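Pince à main Mamow, kit deux doigts : choisir, budgéter, prévoir les pièces

Référence catalogue 1556. Vendue par Grekodport, atelier et dépôt à Drostesbridge.

La Mamow est une pince tenue à la main, destinée aux équipes qui préparent l'automatisation d'un poste de prise et de dépose. L'opérateur fait le geste lui-même avec la pince, et on garde l'enregistrement pour préparer le travail du bras. Cette page s'adresse surtout aux personnes qui doivent faire une demande de budget et qui ne veulent pas revenir deux fois devant leur direction pour des pièces oubliées.

Ce que contient le kit

Le kit de base comprend la poignée, le corps de pince, une paire de doigts plats, la fixation de caméra, le câble et une mallette. La caméra n'est pas comprise, parce que beaucoup de nos clients possèdent déjà un modèle qui leur convient. Si vous souhaitez que nous la fournissions, demandez l'option au moment du devis. Après la livraison, c'est possible aussi, mais il faut renvoyer la fixation chez nous pour le réglage, et cela vous coûte un transport.

L'ouverture maximale entre les doigts est de 62 mm. Avant de commander, mesurez donc l'objet le plus large que vous devez saisir, dans le sens de la prise, et gardez de la marge de chaque côté. Un opérateur qui doit viser trop juste va ralentir, et vous payez ce temps à chaque essai. Pour les objets plus grands que l'ouverture, il reste parfois possible de prendre par un bord ou par une poignée. Envoyez-nous les cotes, nous répondons si cela nous semble raisonnable.

Les doigts sont un consommable

C'est le point que les acheteurs sous-estiment le plus souvent. Les doigts frottent sur les plans de travail, sur les cartons, sur les arêtes des pièces. Il faut les inscrire dans le budget de fonctionnement, au même titre que les gants ou les lames, et pas dans l'investissement de départ.

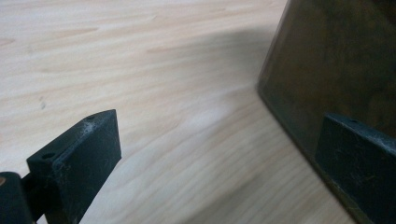

Pince ouverte sur un plan en bois clair : rayures et poussière sur les deux doigts foncés, surtout visibles sur les faces intérieures.

Une rayure de surface ne demande pas le remplacement. On change les doigts quand la face intérieure n'est plus plane, quand un bord est ébréché ou quand la pince ne ferme plus de façon parallèle. Pour contrôler, fermez la pince sur une feuille de papier et tirez doucement : la feuille doit résister de la même manière en haut et en bas. Les doigts se changent toujours par paire. Nous ne vendons pas le doigt seul, et ce n'est pas par commerce : un doigt neuf en face d'un doigt usé donne une prise de travers.

Pour une première année, nous conseillons de prévoir 2 paires de rechange par pince. Si vos objets ont des arêtes vives ou si le sol de l'atelier produit beaucoup de poussière minérale, comptez davantage. Pour l'entretien courant, un chiffon sec suffit, avec un petit pinceau pour les trous et les chants. N'utilisez pas de solvant.

Le plan de travail

On pense à la pince et on oublie la table. Un plan très lisse reflète la lampe, et le reflet peut gêner la lecture des enregistrements. Essayez d'abord votre table habituelle avec votre éclairage habituel. Si le résultat n'est pas bon, un éclairage plus diffus revient en général moins cher qu'un nouveau plateau. Pensez aussi à l'ombre des objets hauts, que l'on déplace facilement en tournant la lampe.

Délais et commande

Les kits en stock partent de Drostesbridge le jeudi. Pour une livraison avant la clôture de votre exercice, il est prudent d'envoyer le bon de commande en novembre au plus tard. Le devis sépare le kit, les doigts de rechange et la prise en main sur place, pour que vous puissiez répartir les lignes comme votre comptabilité le demande. Le support mural Prins est compatible et se commande à part.

Questions techniques et devis : Griet De Graaf, service clients Grekodport.

Commentaires (4)

marc_atelier
Nous avons pris une seule paire de rechange au début, c'était trop juste. Le test avec la feuille de papier marche bien, on le fait maintenant chaque semaine.

Ilse Van Leeuwen
Bonjour, est-ce que le support Prins se fixe sur une cloison en plâtre, ou faut-il un mur plein ?

Griet De Graaf (Grekodport)
Bonjour Madame Van Leeuwen, sur une cloison en plâtre c'est possible avec des chevilles adaptées, elles ne sont pas fournies. Si la mallette doit aussi être accrochée, prenez plutôt un mur plein.

jpl
Dommage que la caméra soit en option, sur le devis ça change pas mal le total. Sinon rien à dire sur la poignée.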